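Tips for the strip of ground behind the fence

Many houses in Wullcombe have at the back a narrow strip of land between the garden fence and the old goods railway. Since the council made it a protected green corridor, the owners may use it, but only with rules. I have looked after such a strip for some years and I collected what works for me and for my neighbours. Please check your own permit before you start, the conditions are not the same for every lot.

Mowing
Do not mow the whole strip in one go. I cut one half in late autumn and the other half the year after, so the insects always have standing stems for the winter. Set the mower high, or better use a scythe. Rake the cut grass after two or three days, when the seeds have fallen out, and take it away. If you leave it lying, the soil becomes too rich and you will get only nettles and couch grass.

Tools
A scythe blade must be sharpened often, every few minutes while you work. Keep the stone in a little water at your belt. For bramble roots I use a mattock with a short handle, it is easier on a slope. Clean the soil from all tools before you hang them up in the shed, and wipe the metal with an oily rag. Linseed oil for the handles, once in the year, in a thin coat. Spread the rag flat outdoors to dry afterwards and never throw it crumpled in the bin, it can catch fire by itself.

Ballast stones
Under the grass there is a lot of railway ballast. The line was built in 1906 and the stones go deep. Do not try to dig them all out. Lizards like them very much, and the permit says the ballast has to stay. If you need a path, rake the loose stones to the two sides and walk on what is left. My neighbour Firouzeh Mahmoudi put wood chips on hers, but they blew into the drain the first winter and she had to scoop them out with a dustpan.
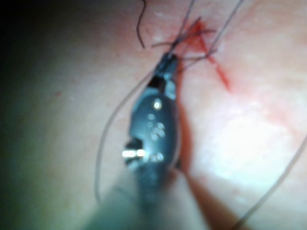
Old sleepers are another matter. They were treated with creosote, so do not burn them, do not saw them and do not make a vegetable bed from them. Wear gloves when you must move one, and long sleeves also. The depot on Nouri Road takes them on Saturday morning if you ring first — they accept 4 per household, and you need to bring a paper with your address.

Fences and edges
The fence must have a gap at the bottom for hedgehogs and other small animals. In our street 22 centimetres is allowed as the maximum. I lifted my lowest board and screwed it again higher, it took less than one hour. Use stainless screws, the zinc ones leave grey marks on the timber after some rain. No solid panels on the railway side, and no colour other than natural wood or dark green.

Watering young shrubs
Only local species may be planted. In the first summer they need one full bucket each week, poured slowly, and nothing in between. A little water every day keeps the roots near the surface. I make a small wall of earth on the lower side of each shrub so the water cannot run down the slope. A grey plastic barrel with a lid is permitted, a fixed tap is not.

Weeds with bad manners
Japanese knotweed should never go in the compost or the green bin. Do not pull it and do not mow it, small pieces grow again. Mark the place with a cane and tell the council. Goldenrod can be pulled by hand after rain, before it flowers. Marjan Safavi, two doors down, lets hers dry on a tarp on the driveway, and the roots are dead before they go anywhere near the soil again.

Rubbish
Things come over from the path, mostly cans and bags. I keep a bucket and a litter picker next to the back gate and go along the strip before breakfast, when it is not hot yet. For broken glass take thick leather gloves, wrap the pieces in newspaper and write GLASS on it with a marker.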